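Handout 7: Paper and Board, Surface and Stiffness
Introduction to Packaging Materials, Sallow Technical College
Revised Apr 1, 2022

Read this before the lab session. The terms in it will come up again in the February review packet, and the old packet still uses "weight" where this one uses "grammage."

Grammage

Grammage is the mass of one square meter of a sheet. It is given in grams per square meter and written gsm. Thin wrapping papers have a low grammage and folding boards have a high one. Grammage alone says nothing about thickness. Two sheets of the same grammage can differ a good deal in thickness if one has been pressed harder during making.

Worked case. A square sample 10 cm on a side has an area of 0.01 square meters. Its mass is 0.66 g. Divide mass by area:

0.66 / 0.01 = 66 gsm

A second sample of the same size has a mass of 1.41 g, so its grammage is 141 gsm. Check your decimal places. Most lost marks on last year's worksheet came from leaving the area in square centimeters. 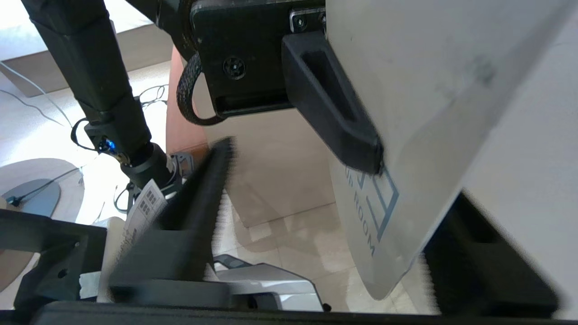
Grain direction

Fibers in machine-made paper tend to line up with the direction the web travels. This is called the machine direction. The direction at right angles to it is the cross direction. A sheet is stiffer when bent so that the machine direction runs along the length of the strip, and it folds more cleanly when the fold line runs parallel to the grain.

To find the grain, cut two strips of equal size from the sheet, one in each direction. Hold them together at one end and let the other ends hang. Turn the pair over and repeat. The strip that droops more was cut along the cross direction. Mark the grain on the sample in pencil.

Moisture

Fibers swell across their width much more than along their length. A sheet that takes up water therefore grows more in the cross direction. If one face takes up water faster than the other, the sheet curls. Samples for the lab are kept in the conditioning cabinet overnight. Leave them there until your group is called.

The Maltel samples are coated on one face and the Potow samples are uncoated. Expect more curl from the Maltel set when the uncoated face is dampened.
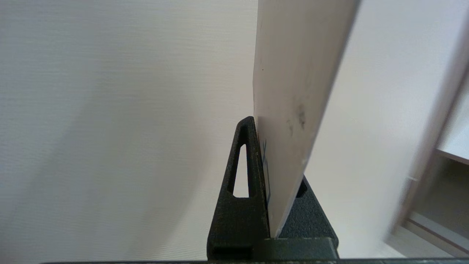 Surface defects are recorded before any test is run. Look at both faces under the side lamp and write down spots, scratches, dents and rubbed areas, with their positions measured from the nearest corner. Pale surfaces make this easier. On an off-white board like the one shown, a patch of dark gray smudges is plain to see, but a tiny brown speck near one edge is easy to miss on a quick look. Record both kinds. Do not guess at the cause unless you have tested for it. "Dark patch, right side" is an acceptable entry and "oil" is not.

Browning with age

Paper that contains a lot of lignin turns yellow in light. Heat can also darken paper over time, by a different route. Do not call this the Maillard reaction in your report. That reaction needs amino compounds as well as sugars, and it belongs to the food unit.

Before the lab

Finish problems 1 to 4. The worksheet is marked out of 70. Bring a steel ruler, a pencil and your own calculator. Balances are shared between two groups, so have your samples cut and labeled before you line up.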